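Gripper faults: what the Brunbridge numbers leave out

26 October 2019

Members will have seen the short notice from Proraletti about the finger fault on its hand-held grippers. It runs to four sentences and uses the word "minor" twice. I have read it several times and I still can't tell from it what went wrong, or how often.

What we know from the Brunbridge workshop is this. During October, operators there logged 1,323 pick-and-place runs with the hand-held units. In 148 of them the fingers failed to close fully on the first squeeze of the trigger. The notice calls these "incomplete closures." The operators' own log sheets call them jams, and I'm inclined to go with the people who had their hands on the tool.

A jam on its own is a nuisance. The part that worries me is what came next in 47 of those runs, when the fingers let go of whatever had been holding them and snapped shut late, after the operator had eased off the trigger. Anyone who has used one of these units knows where the free hand tends to be at that moment. You see the fingers hanging open, you reach in to nudge the object straight, and you are not expecting the thing to move.

Three people were pinched. The injuries were slight, a bruised nail being the worst, and all three went back to work the same day. Proraletti makes a lot of this. I would make less of it. The closing force on these tools is low because the objects are small and light, and nobody should take credit for good design when the same linkage is due to go into the heavier Henel unit next year.
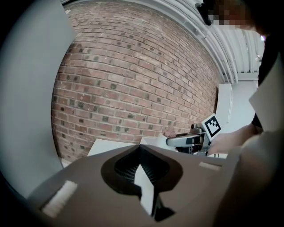 The official cause, for now, is "debris in the linkage." Maybe so. Dust gets into everything on a bench, and the workshop admits the units were cleaned only when somebody thought of it. But if debris were the whole story, I would expect the jams to pile up on the units that had gone longest without cleaning. The log sheets don't show that. Two of the worst units had been wiped down and checked the same morning.

Gashi, which makes the return springs, has a different idea. It says the springs were fitted with too much preload and that this lets the linkage bind near the open end of its travel. That would explain the late snap rather well. It would also put the blame on whoever did the assembly, and Gashi did not do the assembly, so read it with that in mind.

I asked Proraletti whether it had taken a jammed unit apart before anyone worked it loose by hand. It had not. Every unit sent back had already been freed, which means the evidence was gone before it got to the test bench. I don't see how you name a cause on that basis, debris or springs or anything else.

Until there is a proper report, please do the following if you use these tools. Keep your free hand out from between the fingers whenever the unit is in your grip, open or closed. If it jams, set it down on the bench and tag it. Don't shake it, and don't work it loose. Write down the unit number and how far the fingers had traveled, and send both to us as well as to the maker.

Proraletti says a revised linkage cover is on its way. A cover keeps dust out, and it will do nothing at all about a spring. We have asked for the test results and will print them if they come.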